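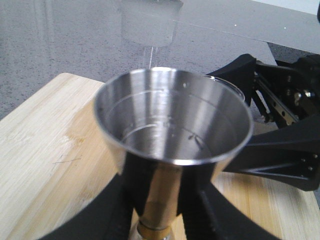 Dritadcombe Community Help > Home and Kitchen > Bar and drinks bits

Jigger seems to come up short, and water gets on the board every time I check it

Status: open, answers welcome. Tagged: jigger, measuring, cutting board, water mark, lemon

Short version for people skimming: are the faint rings inside a steel jigger supposed to be measuring lines, how full is full, and what do I do about the brown patch on the board. Long version under the photo.
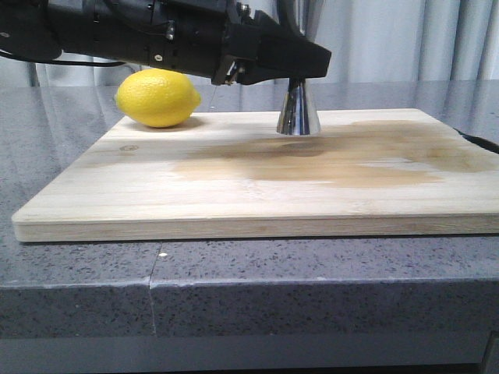 Posted by Sepehr Khosravi, in Home and Kitchen, May

Ok so typing this fast before I have to go get the kids. I bought one of those hourglass jiggers, shiny steel, brass coloured band round the middle, big cup one end and small cup the other. Brand is Zivell if it matters. The box said the big end is an ounce and a half. No numbers on the thing anywhere that I can find.

I'm making a lemon cordial thing for my sister's engagement do and also whisky sours for the grown ups, and the last batch of sours tasted off. Thin, then way too sharp in the next one. Same recipe, same lemons. So I started wondering about the jigger.

What I did – stood it on the cutting board, big end up, and put water in it from a little beaker. Fill it right up, tip it into a bowl on the kitchen scale. I get 43 grams when it's brimming. Did it a few times, same answer give or take. But my recipe says 45 mL. Is the jigger wrong or is the recipe wrong or am I the problem.

Next thing. There are faint rings round the inside of the cup. Very faint, you have to tilt it to the light. Are these fill lines? If I stop at one of them I get a lot less. I don't know if they mean anything or if they're just how it was made.

And third, the board. Water goes over the rim if you so much as breathe on it, and the top of my board now has a big brownish patch, mostly the middle and the right, blotchy round the edges. The rest is still nice and pale. It's wood of some kind, light coloured, came from the Staritz outlet, no label left on it so I can't tell you what kind. There's a little dark knot on the left which was always there, not worried about that. It was not a cheap board (for me) and I'd like it not to be ruined by the party.

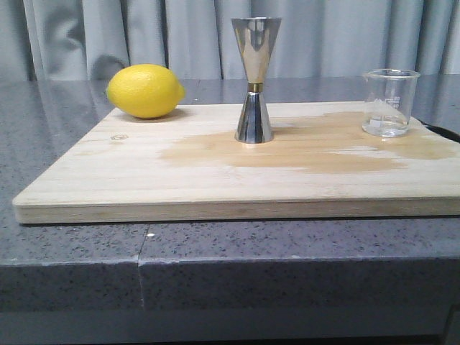 Lemon, jigger and beaker on the board, grey counter underneath.

Things I have already tried:
Wiping it. Obviously.
Pouring slower. Helps a bit.
Small end up instead of big end. Even worse for slopping, the opening is tiny.
Googling, where everybody gives a differnt number for an ounce.

Also is a beaker any good for checking against? It's the short wide kind with the little spout, was in a box of stuff from my cousin. Could just measure everything in that and forget the jigger. Thanks in advance, sorry for the wall of text

3 comments

Abbas Rostami: what recipe? some of the American ones are a different ounce
Sepehr Khosravi: its off a card my brother in law gave me, just says 45 mL whisky and then "half that" lemon
Abbas Rostami: ok that's probably fine then, writing you something longer below

Abbas Rostami
Regular, kitchen and repairs

Your jigger is fine. 43 is what I'd expect to see.

An imperial ounce is 28.4 mL, so an ounce and a half is 42.6, call it 43. A US ounce is 29.6, so an ounce and a half of those is a bit over 44. Bar recipes round that to 45 because it's easier to write. Water is a gram per mL near enough, so your scale trick was a good one and your number lands where it should for the imperial size. Whoever made it may have aimed for that or may have missed the other one slightly, can't tell from here and it doesn't matter for a sour.

2 mL short on the whisky will not make a drink taste thin. What will do it is the fill level, and which end you use for what.

Most steel jiggers are meant to be filled to the brim for the full measure. Stop where it looks tidy, a bit below the rim, and you lose more than you think, the cup is widest up there. A few millimetres off the top of a cone is a big chunk of the drink. So if you filled properly on one round and stopped early on the next there's your thin one.

"Half that" lemon is the other problem. Half a cone by height is nowhere near half by volume. If you fill the big cup halfway up the wall with lemon juice you get much less than half. Use the small end for the lemon, but weigh that end too first, don't assume it's exactly half. Some are three quarters of an ounce and some are a full ounce. If yours is the full ounce then your sours were getting too much lemon, which sounds like the sharp one.

Rings inside – some jiggers do have inner lines, usually they're crisp and have a number or fraction beside them. Yours have no numbers, so could be lines or could be left from the machining. Easy to find out. Fill to a ring, tip onto the scale, write it down. If you get something sensible like 28 or 30, treat it as a line. If it's a random number ignore it.

How to fill without the flood:

Put the jigger on a small plate or saucer. Whatever goes over stays there.
Pour from low down, spout almost at the rim. A thin stream from up high hits the wall and throws drops.
Slow right down for the last bit. It'll dome slightly above the rim before it goes, that's ok, stop when you see it flat across.
Pour into the glass or shaker in one go, don't dribble it.
Tap the jigger, there's always drops hanging on the inside of the wall. For water it's nothing, for syrup it adds up.

Don't measure for drinks in the beaker. The marks on beakers are only a guide, often 5 percent out, and on a wide one a small error in height is a big error in volume. Fine for pouring from though, that spout is handy. Also if it came in a box of stuff and you don't know what was in it before, I wouldn't put anything in it you plan to drink. Water for testing, sure. Then test water down the sink.

Can't help with the board much. Dry it.

Marked helpful by 4 people

Valdis Rimkutė
New here

just use a measuring spoon. 3 tablespoons is 45. I've had jiggers and they all go missing anyway. for lemon i squeeze until it tastes right, one lemon is different from the next lemon, so the number on the card is sort of pretend

board will be fine, mine looks like that and I've had it years

1 comment

Abbas Rostami: 3 tbsp is right here, yes. Careful if anyone reading is in Australia, the tablespoon there is 20 mL so it'd be 60

Sveva Farina
Woodwork and furniture section mostly

Came over for the board question. Quick one, at work.

Pale wood goes darker when it's wet, so half of what you're looking at might just be water still in it. Before you do anything at all, let it dry properly and look again. Properly means standing up on its long edge with air on both faces, not flat on the counter. Flat on stone the underside can't dry and the top can, and that's how boards cup. Overnight at least, two nights better. Not on the radiator and not in the oven, people do this, please don't.

I can see the edge of yours has stripes running along it in cream and tan. That can mean it's built up from layers or strips with glue between. Not a bad thing, but another reason not to soak it. Glue lines hate sitting in water. Never the dishwasher.

When it's dry:

If the patch has gone, great. Oil it and you're done.

If there's still a tan shadow, try lemon and coarse salt. You've got the lemon. Cut it, salt on the board, rub along the grain, leave five minutes, wipe with a damp cloth, dry it straight away. Do the whole top and not only the patch or you'll get a clean island in the middle, which looks worse than what you started with.

If it's STILL there, sand. 120 then 180 then 220, by hand, along the grain, whole face again. If it turns out to be a thin faced board go easy, you don't want to go through the top. Wipe it damp between grits to raise the fuzz, let dry, knock it back. Somebody in my section polishes his to 3000 grit, which is silly for something you chop on.

Then food grade mineral oil. Warm it a bit by standing the bottle in hot tap water. Flood the top, edges, and underneath, wait an hour, wipe off what's left. Again next day. I use roughly 100 mL for two coats on a decent size board. Not olive oil, goes rancid. I get mine at Hassanpour hardware but any drugstore sells it, look by the laxatives lol

After that water will bead and you have time to wipe. Oil doesn't make it waterproof. The saucer idea from Abbas is the real fix.

2 comments

Omid Bahrami: does this work on a butcher block counter too? same sort of mark by the sink
Sveva Farina: same method, except you can't stand it on edge obviously so run a fan over it. If it's black by the sink instead of brown make a new post, black is a different problem

Follow-up from Sepehr Khosravi

Back, bit later than planned. Thank you all, even the tablespoon one.

Weighed the small end and it came to 28, so a full ounce, so yes I've been putting far too much lemon in. Card says half. Brother in law has been told. Rings inside the big cup gave me a different number each time I tried, I think because I can't see them well enough to stop in the right spot, so I'm ignoring them.

Pouring from low down is much better, still a few drips.

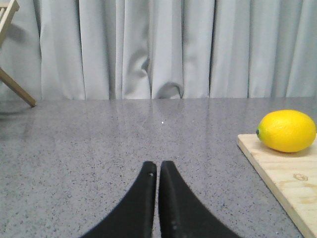 Grey speckled counter, with the board over on the right.

Question for Sveva if you're still about – does the grey speckled counter need anything? I've been leaving wet stuff on it all week too. No idea if it's granite or one of the made ones. And is it ok to cut lemons straight on it or does the acid get in?

1 comment

Sveva Farina: not my area but I'd keep lemon off any stone until you know what it is. Wipe and dry, nothing fancy. Don't cut on it whatever it is, it'll wreck your knife. Drip some water somewhere out of the way and leave it ten mins, if the spot goes dark it probably wants sealing. Try the counters section, theyre quicker than us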